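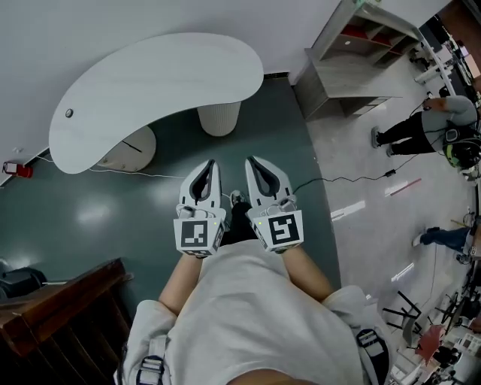 Open day questions, answered

I run the open days at our Sutherland workshop, and between one visit and the next I get the same emails over and over. So I've put my answers in one place. If yours isn't here, write to me at the address on your booking confirmation and I'll get back to you (usually in the evening, when the phones stop).

When is the next open day?

Thu 18 July. Doors open after lunch and we go on until the last group has had its turn. There will be another one in February, but I don't have the day yet and I'm not going to guess, because last time I guessed a family drove over from two counties away.

What is it, exactly?

You come in, you get a short talk from me, and then you try the job our data collectors do all day. That means putting on a harness, taking a gripper in each hand, and doing ordinary chores with them while everything gets recorded. Pick up a cup, fold a towel, put the pens back in the pot. The recordings are what the robots learn from. We call the whole setup Kotudent, and the software that collects and sorts the recordings is Rellurum. You don't need to remember either name, but you'll see them on the sign-in sheet and people always ask.

Do I get to see a robot?

Yes! There's a demo at the end of every session. A two-armed robot clears a small table using what it learned from recordings made by people. It's slower than you'd think, and it stops to make up its mind quite a lot. I'd rather you heard that from me now. Kids tend to cheer when it gets the spoon into the bin, and so do I, still, after all this time.

If you're hoping for something that walks around and talks to you, we don't have one of those.

Why do people wear the gear? Couldn't you just program the robot?

I get this one at every single visit, and it's a good question. You can program a robot to do the same move over and over in the same spot. What's hard is a kitchen where the mug is somewhere new every day. Writing out rules for that would take forever. So people do the chore by hand, in lots of slightly different ways, and the robot picks up the pattern from all of it.

The grippers matter because your own fingers are too clever. If I record you picking up a coin with your fingertips, that's no help to a robot that only has two big curved fingers on each hand. When you use the same kind of gripper the robot has, you have to solve the problem the way it would have to.

What are the black and white squares on the grippers for?

They're markers, a bit like the codes you scan at the store. Each gripper has its own pattern so the software can tell left from right and work out where each one is and which way it's tilted. Please keep your fingers off them – a thumb over the square and the system loses track of that hand. I'll remind you. I'll probably remind you three or four times.

Is it hard?

The first few minutes feel ridiculous. Everyone grabs too hard or lets go too early. Then something settles and you start to get it. People who knit or play an instrument seem to do well right away, and so do little brothers and sisters who are used to grabbing things. I was terrible at it for a week.

The thing most visitors find strange is going slowly. In real life you reach for a cup while looking at something else. With the gear on, I'll ask you to look at what you're doing, move at an even pace, and let the gripper close fully before you lift. It's quite calming once you stop fighting it.

Is the harness heavy?

Less than a school backpack. It goes over both shoulders and buckles in front, and we'll adjust the straps to fit you. If it pinches, say so right away and we'll loosen it. You won't hurt my feelings by taking it off early.

What should I wear?

A plain T-shirt and pants you can move in are perfect. Short sleeves or sleeves that stay rolled up, please. Long floppy cuffs get caught in the fingers of the gripper, and then you're attached to yourself, and then everybody has to stop and help.

Wear flat shoes with closed toes. The floor is smooth and there are often cables across it, so no heels and no flip-flops. Tie long hair back. Take off bracelets and big watches before you start. There are hooks and a shelf for your stuff, but they aren't locked, so leave anything precious at home.

Can my kids try it?

From age 11, yes, with a grown-up staying in the room. Younger ones are welcome to come and watch, and they can play with the practice gripper, which is an old one that isn't hooked up to anything. It's been dropped so often that one more time won't matter.

Groups of kids need at least one adult for the first few and another if the group gets bigger. Schools should write to me first, as I do those on separate mornings and the talk is different.

How many people come?

Last summer we had 262 visitors over the season, which for a place our size was a lot. These days I cap each session at 13 people. With more than that, the line for the gear gets long and everyone stands around getting grumpy, me included.

How long should I plan for?

A session takes two hours. Roughly the first part is the talk and a look around, then everyone gets a turn, then the demo. You can leave early if you need to, but try to stay for the robot. People who skip it always email me afterward to ask what it was like!

Does it cost anything?

The open day is free. School mornings are $3 per student and that goes on snacks and printing. You do need to book, even for the free ones, so I know how many harnesses to get ready.

How do I book, and what if I can't make it?

Use the form on the visits page. You'll get a confirmation with a session time. If your plans change, please cancel, even on the morning itself. There's a waiting list and I can often fill a spot within the hour. No-shows drive me a little crazy, I admit it.

Will I be recorded?

While you're wearing the gear, yes. The cameras point at your hands and whatever you're working on. They'll catch other things in the room too: feet, furniture, whoever happens to be walking by. Sound is switched off on open days.

Before you start, you choose on the sign-in sheet whether we keep your recording or delete it at the end of the day. Either choice is completely fine and you get the same turn. If you tick "keep" and change your mind later, email me with your session time and I'll take it out. For anyone under 18, a parent or guardian has to sign.

Will my recording really be used to teach a robot?

Maybe. Some visitor recordings are good enough and some aren't, and plenty of mine get thrown out as well. Rellurum flags the ones where a marker disappeared or a hand went out of view, and then one of us watches the rest. Mistakes are useful too, by the way. If you drop the sponge and pick it up again, keep going. A robot needs to know what to do after it drops a sponge.

Can I take photos?

Of yourself and your group, sure. Ask before you take pictures of other visitors. Please don't use a flash during the demo, as it upsets the robot's cameras and then we have to start over.

Is the place accessible?

There's a step-free entrance at the side, the one next to the bike racks. Everything is on one floor. We can lower one of the work tables so you can use the grippers sitting down, and the harness works fine in a wheelchair with the straps let out a little. Tell me when you book and I'll have it ready.

If noise or crowds are a problem for you, ask for the last session. It's nearly always the quietest. The robot itself makes a sort of low whirring, nothing sharp.

I use only one hand, or my grip isn't strong. Can I join in?

Absolutely. One gripper on its own is fine, and we've got a whole set of one-handed chores. The trigger takes a light squeeze. We've had visitors with arthritis do a full turn, with a rest in the middle, and one of them came back for the February session and brought her sister.

Is this going to take somebody's job?

I'm glad when people ask, and I'd like to have a longer answer than I do. What I can tell you is what I see, and that's robots that are okay at a few slow chores and hopeless at most others. Resen, the company I work for, is mostly interested in help around the house for people who can't manage everything themselves. Where it all goes after that, I don't know. Bring it up during the talk. Those are usually the best conversations of the day, and I don't cut them short.

Can I get a job doing this?

Sometimes! We take on new collectors a couple of times a year. You don't need a degree or any experience with computers. You need patience, steady hands and a willingness to fold the same towel many, many times. Mention it when you visit and I'll put you on the list.

Where do I park?

Behind the building, in the spaces marked for visitors. If those are full, there's free parking on the street after the second stop sign. Don't use the bakery lot, they do tow. The bus stops across the road.

Is there food?

Coffee, lemonade and cookies in the front room. No drinks in the workshop, please. You can have your coffee before or after, and the cookies go fast, so I'd say before.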